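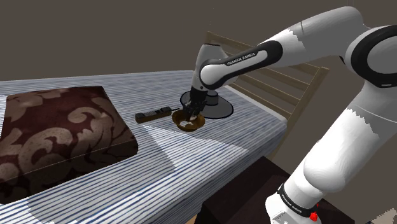
## Single-Arm Home Task Cell, Simulation First

Zemico sells this package to labs and product teams that want to plan a household manipulation setup before they commit money to hardware. It covers a simulated Franka Emika arm with a two-finger gripper, a library of furnished rooms, and a planning report that tells you what the physical version of your cell will need. You can stop after the simulation stage or carry on to the physical build.

The bedroom rooms are the ones most customers ask for first. In the render the arm is reaching over a bed with its fingers down in a small bowl, and there is a remote control lying on the striped sheet next to it. Small objects on a bed are a useful test for planning because they raise the reach and mounting questions early.

### What is in the package

- Arm and gripper model, ready to load
- 35 furnished rooms (bedrooms, kitchens, living rooms, one laundry room)
- 398 household objects with mass and friction values that you can edit
- Scene editor for moving furniture and resizing it
- Reach and collision checker
- Planning report, PDF and spreadsheet
- Email support for the length of the license

The arm itself isn't included. Neither is a workstation. If you already own an arm of another make, ask us before ordering, as we keep models for a few others but they are not all tested with the full object library.

### Pricing

| Item | Price (USD) |
|---|---|
| Simulation license, one seat, one year | 2,103 |
| Additional seat, same site | 800 |
| Planning report, first cell | included |
| Planning report, each further cell | 398 |

Prices are before tax. Academic buyers pay the same price but can run the license from any start date, so it can be lined up with a grant year. We invoice once, on delivery of the license key. Purchase orders are fine.

### Budgeting for the physical cell

The report lists the parts and work you will have to pay for separately. Customers tend to budget for the arm and then run short on everything else, so go through these lines with whoever signs off:

1. **Mount.** A fixed pedestal is cheapest. If the arm has to serve both a bed and a nightstand, place both in the editor and run the reach checker before you choose a position. Moving a pedestal after it is bolted down costs a day of labor at least.
2. **Furniture.** Buy it to match the simulated dimensions, or measure what you have and enter it in the editor. Mattress height matters most.
3. **Fingers.** Standard fingertips will do for boxes and remotes. Bowls with wide rims, fabric, and anything round are worth trying with padded tips. Allow for two sets.
4. **Safety.** Stop button, floor marking, and a risk assessment by someone qualified in your state. We don't supply the assessment.
5. **Cameras and lighting.** The report suggests positions only. It does not specify models.
6. **Spares and service.** Put in a yearly figure, even a small one.

### Limits you should know about

Bedding is simulated as a firm surface by default. Soft bedding is available as an option, but it runs much slower and the contact results are less reliable, so don't use it to predict grasp success on a real mattress. Pillows are treated the same way. Reach and collision results carry over well to the physical cell. Grasp results need checking on hardware — plan time for that in your schedule.

The room library was last extended in June. Lekholm, our furniture modeling partner, handles custom rooms and quotes for them separately.

### Ordering

Send the following with your request:

- Number of seats
- Room type or types
- Arm you own or plan to buy
- Ceiling height and floor area of the real space, if you have one
- Date you need the report for

Kanini Owino handles quotes and purchase orders. Technical questions go to Amparo Castaño, who also writes the planning reports. License keys go out by email once the order is confirmed.

Prices on this page valid from September 19, 2024.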